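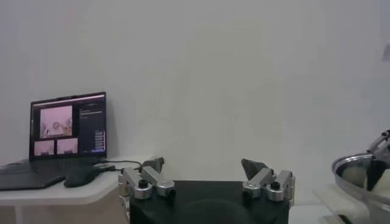 Right, quick one because I've got a loaf in and the timer goes in 40 minutes. I said in January I'd write up the white room once it was liveable and it is now liveable. Just. There are still boxes in the hall and I'm pretending they belong to next door.

So. Walls. I went with off-white in the end, after all that. Four testers, months of squinting, and I picked the one I'd have picked in the shop on the first day. It's the Coltance one, the matt, and yes it marks if you so much as breathe near it with a biro. But the light is lovely. Goes a bit grey in one corner and much brighter further along, and I don't mind that at all, the old yellow looked the same flat custard at every hour of the day.

I've not hung anything up yet. Everybody asks. I've got the two prints from the Cluvham market still in their brown paper and I keep holding them up and putting them down again. Blank is quite restful? I may leave it till autumn. Or for ever.

The desk. White, flat top, edge very slightly rounded, and that rounded edge is the whole reason I bought it. The last one had a corner on it that took the skin off my hip about once a week. It's big enough for the laptop and a mouse and a mug, and then it's full, so I am forced to be tidy, in theory. In practice everything just migrates to the table.

Cables are the bit I haven't cracked. Mouse with a wire, charger with a wire, lamp with a wire, and they all want to go in the same direction. I bought one of those fabric sleeves from Olatunji and it holds about half of what it says it holds, so the rest runs along the back of the desk and I try to look at the wall instead. If anyone has a way of doing this that doesn't involve drilling, please say. I'm renting. I'm not allowed to drill. I have drilled once and I still feel sick about it.
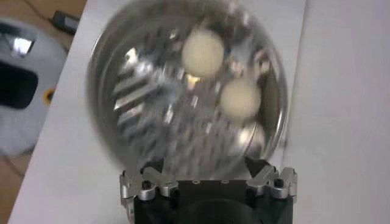
The glass thing. I've had more comments about the glass than about anything else I've ever put up on here, including the flood. I like clear glass in a white room, it picks up whatever's going and throws it about, and it doesn't add another colour for me to fret over. A plain round one with a couple of cream balls inside does more for me than a vase of something dying. They're a warm sort of ivory, matt, ping-pong ball size, and against all that silvery reflection they look properly soft. I keep wanting to poke them.

Cleaning glass, then, as that was the actual question from most of you. Vinegar and warm water, old cotton t-shirt, not kitchen roll. Kitchen roll leaves fluff. Do it in the morning when the sun's low and you can see every fingerprint, then don't touch it again, then touch it again immediately by accident and start over. I've tried the Givulik spray as well and it's fine, smells like a swimming pool, I went back to vinegar.

Also somebody wanted to know whether you can mix cream and white in the same room or if it just looks dirty. I think it's fine so long as the cream things are small and look like you meant it. A cream sofa against white walls, no, I've had that, it looked like an old tooth. Little bits are all right. The lampshade in my bedroom is cream and I've never once thought it needed a wash.

What I did get wrong was the shine. I went too shiny at first. Chrome lamp, mirror, a gloss tray, the lot, and come four in the afternoon it was like sitting inside a tin. So the mirror went upstairs, the tray went to the charity shop, and the lamp is in a cupboard thinking about what it's done. Matt black is a good cure for too much shine by the way. One or two bits of it and the whole room calms down. Too many and you're in a hairdressers.

Oh, and dust. White hides dust far better than black does, which I did not expect and which has saved me a fair bit of effort. Anything black needs wiping every other day. I don't do it every other day.

Then the table, which I promised to be truthful about. It was meant to be for eating at. White top, up against the white wall, nice and plain, the idea being that I'd sit there with toast and look calm. It has been used for eating perhaps 10 times. The rest of the time it's where things get put down. Post. Keys. A bag of compost, for a week, don't ask.
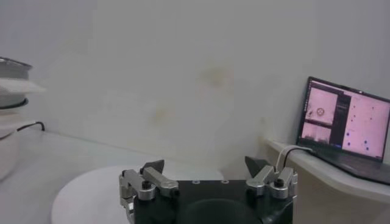 My rule now, and I'm sticking to it mostly, is that tall stuff goes at one end and flat stuff can have the middle. Stacked things to the side where they've got some company, so the eye isn't hopping up and down all over the place. And something big and round and flat in the middle, white on white. I love white on white, you hardly notice it until the light comes across and then there's a lovely thin curve of rim. Rectangles everywhere else, desk, laptop, shelf, door, so one large circle is a relief.

The shelf I'm less sure of. It's a good white and it gets things up off the tabletop, but anything with a lead on it then needs the lead to climb, and a white cable disappears nicely and a black one does not. I've been swapping black for white wherever I can find them cheap. Slow going. There's a drawer of black ones now that I can't throw out in case.

What else. Floor's not done. Skirting's not done, I got as far as sanding one side and then it rained for a fortnight and I lost interest. Curtains, I've ordered and cancelled twice, they were lovely but far too heavy for the window and I'd have been sat in the dark by teatime. Might do a plain blind. Might do nothing and just wave at the neighbours.

Costs, as a few of you asked last time and I ducked it. Paint was the most, easily, since it needed a third coat over the custard. The desk was second hand and a bargain, one leg wobbles, folded cardboard, sorted. Glass bits were all charity shop or the market. I haven't added it up properly and I'm not going to, I'd only be cross.

If you're starting on a room like this from scratch I'd say get the walls done first and then live with it empty for a bit. I didn't, I had furniture in while the last coat was still tacky and there is a mark behind the desk the exact shape of the desk. Also buy more masking tape than you think. Also wear old socks. I ruined a good pair.

Next post will be the hall, assuming the boxes have moved, or it'll be the bread tin question becuase I've had a few emails about that and I do have opinions.

Timer's gone. Loaf looks a bit pale on top. Giving it another ten minutes.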